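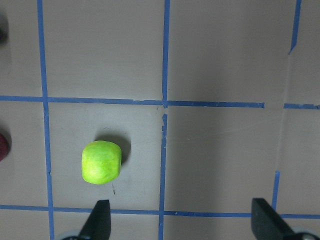

Two-arm sorting task, left arm keeps missing – any ideas?

Posted by Hedeo, February 16, 2024

I'm in a student robotics club and our project is sorting fruit on a taped grid with two arms. I've been at it since November! The right arm is lovely, but the left one closes beside the fruit (usually a bit short of it) on 18 tries out of 28. I've redone the calibration twice and still no luck. Could it be our blue tape? It's a bit ragged and one of the lines has a gap in it.

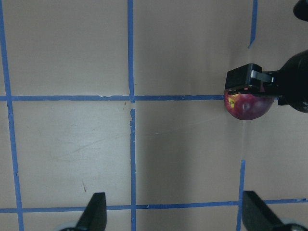 Eto
Torn tape would be my first guess too, if your code looks for the crossings. Patch the gap, then calibrate again with both arms parked well back. We also slowed the last bit of the reach and waited 500 milliseconds before closing, and that helped us loads.

Ross
had this last year, new tape did nothing, was a loose screw on the wrist

Gririer
Check the wrist screw first, like Ross says – it's a two-minute job. After that I'd log where the arm thinks it is on every miss. If it's always off the same way, it's your offset.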